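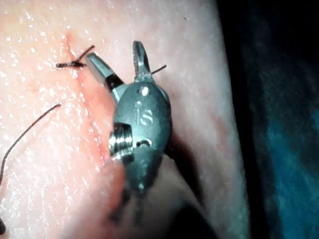 Figure 1. Metal instrument tip, jaws open, over moist tissue.

4.2 Words readers did and did not get

Results by leaflet first, then by word. Of the 42 adults in the Cumgate group, 19 gave the right meaning for "incision" when it stood alone. With "cut" next to it in brackets, nearly all did. Same pattern in Kendonora, smaller gap. "Discharge" was the worst word in both places – most people took it to mean going home, and several held on to that meaning even when the sentence was plainly about fluid. "Dressing" did fine. "Suture" did badly on its own but people guessed it from "stitch" one line down. We did not test "wound" by itself, which we should of done.

Length mattered less than expected. The Joshi version of the leaflet (long, one idea per line) and the Bromitz version (short, packed) scored about the same on recall, but the Joshi one got fewer wrong answers on when to call. Could be the spacing. Could be that its phone line sits at the top of the page. The two were not seperated in this design. 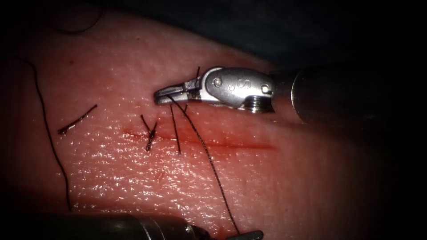
Amount words were the second problem. Leaflets say "some bleeding", "slight bleeding", "minor oozing" and leave it there, and readers fill in the rest from their own past. One reader put "slight" at a spot on a tissue, another at a soaked pad. Wording tied to place and shape does better. Take the straight incision in Figure 2: "a thin trace of blood along the right half of the line" gives a reader something to check, where "slight bleeding" gives very little. The faint left end needs words too, or a reader may think the cut is shorter than it is. We scored wording of this type as "located" and the rest as "loose". Most of the leaflet text was loose.

Color words, briefly. "Red" got used for blood, for skin, for the line itself, often inside one paragraph. Readers asked to mark the sentence about infection picked the wrong "red" more than any other error of this type. Fix is cheap: name the thing every time. Red line, red skin, red smear.
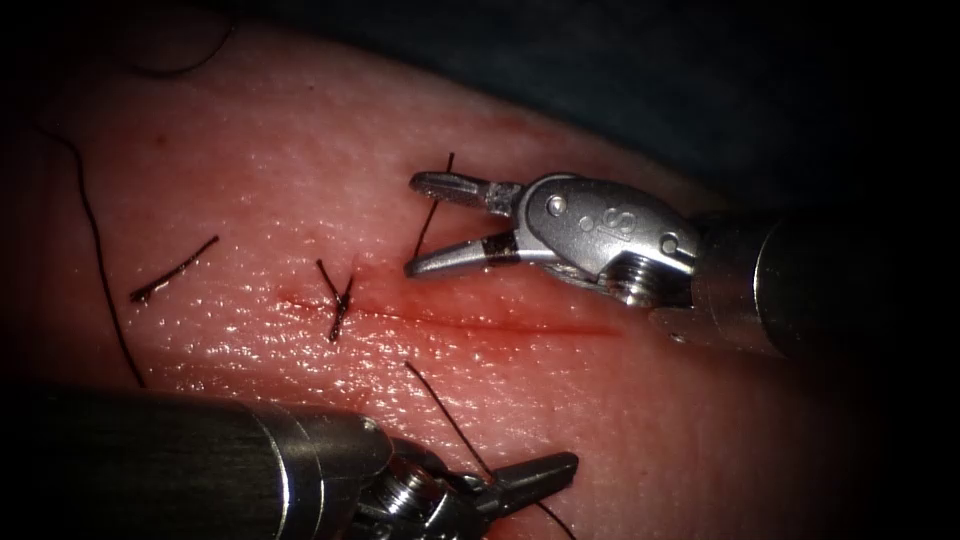
Figure 3. Thin red incision line with a small reddish smear at its left end; skin next to the cut slightly flushed.

Reading aloud changed the order of the hard words but not the list. "Discharge" still last. Notes from the spoken sessions were coded by 2 raters, disagreements talked through, no third rater. Scores by age band are in the next section.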